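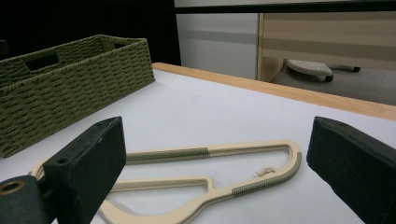
Collecting Hand-Held Demonstrations for a Hanger-and-Basket Task
Project report, submitted 9/28/21
Rawan Shboul and Dwynwen Rosser

1. What we set out to do

Our proposal from June promised 3,000 demonstrations of household tidying. Our advisor read it, smiled, and asked whether we had other classes this semester. We settled on a single task: pick up a hanger from the table and put it in a woven basket, using two grippers. The learning system, which we named Skumley before either of us had written any code for it, would be trained on whatever we managed to record.

2. Method

A person holds one gripper in each hand and does the task. Video comes from the grippers and from a head view, and the three streams are lined up afterward by a script called Jarico. Jarico is on its third rewrite. The first two versions lined things up beautifully, provided nothing moved.

Each session had 30 attempts. Before every attempt the hanger was laid flat and turned to a new angle, and the basket was shifted or rotated. Left to ourselves, we put the basket in the same spot every time, so Dwynwen wrote a list of start positions and we followed it with only moderate complaining.

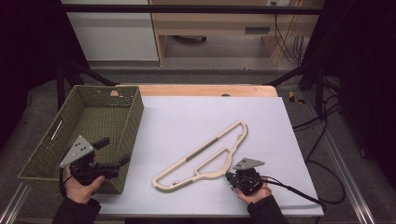 An attempt counted as good if the hanger ended up fully inside the basket and neither hand left the head view for long. We argued over "for long" and agreed on 3 seconds. Failed attempts were kept in a separate folder, which filled up faster than we had hoped.

3. Problems

Flat things are hard to pick up with blunt fingers. Rawan's solution was to pin one end with the left gripper and tilt the other end up with the right. Dwynwen's was to slide the hanger toward herself and grab the rim. Both work, but a model trained on the mix tended to start one and finish the other - a style neither of us will claim.

Cables were the second problem. We lost some 10 attempts to a cable dragging across the hanger in mid-grasp.

4. What we would change

Pick one grasp and stick to it. Write the list of start positions before the first session. Label failures on the day they happen, while someone still remembers what went wrong. We would also test Jarico on a moving hand.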